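## Small parts, and where they go to die

Every workshop has a spot on the floor that eats screws. Mine is under the left end of the bench, and last spring I swept 21 of them out of it, along with a hearing aid battery and a raisin.

**Work over a towel.** An old bath towel on the bench stops things from bouncing. Pick a plain light one. I used a brown floral number for years and might as well have been dropping washers into a hedge.

**Egg cartons beat fancy trays.** One cup per step, filled left to right as you take the thing apart. Put it back together right to left. My neighbor Ekow Ofori writes on the cups in pencil, and his toaster has never come home with parts to spare.

**Tape the odd ones down.** If one screw is longer than its friends, stick it to a sheet of paper and write where it lived. "You'll remember" is what I told myself about the sewing machine, which is still in two pieces.

**The stocking trick.** Stretch an old nylon stocking over the end of the vacuum hose, hold it with a rubber band, and go over the floor slowly. Whatever you lost ends up stuck to the nylon — plus plenty you'd made peace with.

**Light from the side.** Lay a flashlight flat on the floor and turn off the overheads. Even a tiny spring throws a shadow.

**Magnets, with manners.** A magnet in a sandwich bag picks up steel filings, and turning the bag inside out drops them in the trash. It does nothing for brass, as I learned after nearly an hour of waving one around.

**Match before you force.** Corners, notches, arrows: most parts tell you which way they face. If it takes a grunt, stop and look again. Estela Mansilla keeps a snapped drawer catch on a nail over her bench to remind her.

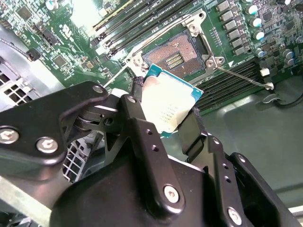

*Workshop Tips | by Delia Orellana | March*

Hold flat parts by their edges and keep your thumbs off the contacts. The same goes for camera batteries, memory cards and other people's records. Wash your hands first if you've been at the chips, the potato kind included.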